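How I Bleed My Radiators (and Stop the Top Half Going Cold)

If your radiators are toasty at the bottom and chilly at the top, you've got air in them. I put up with it for two whole winters in my last place because I figured it was a job for a pro. Then my neighbor Elin Griffiths came over with a little brass key, did the worst one in the time it took me to make coffee, and I felt pretty silly! So this is the walk-through I wish I'd had back then.

This is for regular hot water radiators, the kind hooked up to a boiler. If you have steam heat (one pipe going in, a vent on the side that hisses), stop reading and go find a steam page, because those are a different animal.

What you'll need

A radiator key. Any hardware store has them. Mine is a Trikix and it's fine, though it's small enough that I've lost it twice. Some newer valves take a flathead screwdriver instead, so go look before you drive to the store.
An old rag or two. Dark ones, since the water can be nasty.
Something to catch drips.
A flashlight if your valves are down behind furniture like mine.

Step 1. Find out which ones need it

Turn the heat up and let everything get good and warm. I give it 20 minutes. Then go from room to room and feel each radiator, bottom first, then the top. Be careful, they can get hot enough to hurt. Cold at the top and warm at the bottom means air. Cold at the bottom and warm at the top is usually sludge, and bleeding won't help with that. Stone cold all over? Check that the valve is open before you do anything else. (Ask me how I know.)

Write down which ones are bad. I keep a sticky note on the boiler door.

Step 2. Shut it all off and wait

Turn the heating off at the thermostat, and switch off the boiler too. If you have a circulating pump it can suck more air in while the valve is open, so you want it stopped. Then wait until the radiators are cool to the touch. In my house that takes most of an hour, longer in the front room where there's a big old cast iron monster under the window. I like to do this on a Saturday morning when the sun's coming in and we don't miss the heat so much. 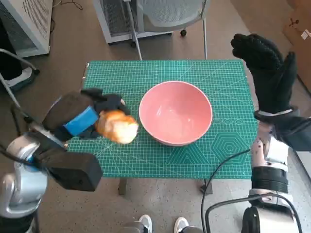
Catching the drips is the part people get fussy over, and you really don't have to. You get a few spoonfuls out of most radiators, maybe half a cup from a bad one. I've used a paint tray, a yogurt tub and a cut-down milk jug. A round bowl like the pink one up there would hold plenty, as long as you've got enough room under the valve to get it in. If you're tight on space, fold the rag up thick and press it right underneath. Put down an old towel if you have carpet - radiator water can be black as ink and it does not come out of beige. I have a spot in the hallway to prove it.

Step 3. Open the valve

Start on the lowest floor, with the radiator farthest from the boiler, and work your way back. Then do the next floor up.

The bleed valve is at one end near the top, a little square peg inside a round nut. Fit the key over the peg, hold your rag behind it, and turn slowly counterclockwise. A quarter turn is plenty, maybe a half if it's stubborn. You'll hear a hiss. That's the air coming out, and it's a weirdly satisfying sound!

Don't keep turning. If you back the screw all the way out, you'll have water shooting across the room and a tiny screw somewhere under the couch. My friend Aled Rowlands did this at his rental on Grirnmont and had to stand there with his thumb over the hole until his wife got home.

If the peg won't budge, don't force it. A drop of penetrating oil and a night's rest usually does the trick. If it's rounded off or painted solid, call someone.

Step 4. Close it when the water comes

The hiss will start to spit, then you'll get a dribble, then a steady little trickle. Once it's steady, turn the key clockwise until it stops. Snug is enough. Wipe everything dry and wait a minute, then run your finger under the valve to check that it isn't weeping.

If you get no hiss and no water at all, the system pressure might be too low. Close the valve and go on to the next step.

Step 5. Check the pressure

Letting air out drops the pressure, so go look at the gauge on your boiler. Most home systems want to sit somewhere between 12 and 15 psi when they're cold, but your manual gets the final word. Mine likes 13. Some boilers have an automatic fill valve and take care of themselves. Mine is a creaky old Haltent with a manual one, so I open it a hair, watch the needle creep up, and close it again. Go slow!

Step 6. Turn it back on

Boiler on, thermostat up, and go around feeling the radiators again once they've had time to heat. If one still has a cold top, cool it all down and give it another go. The long one in my bathroom nearly always needs two rounds.

I do the whole house once in the fall and again in January if I hear gurgling. If yours need it every few weeks, air is getting in somewhere, or you have a slow leak, and that's when I'd pay for a visit. I called Jenkins out for mine last winter and they found a worn-out air vent by the boiler. It was 90 dollars with the part, and I haven't heard a gurgle since.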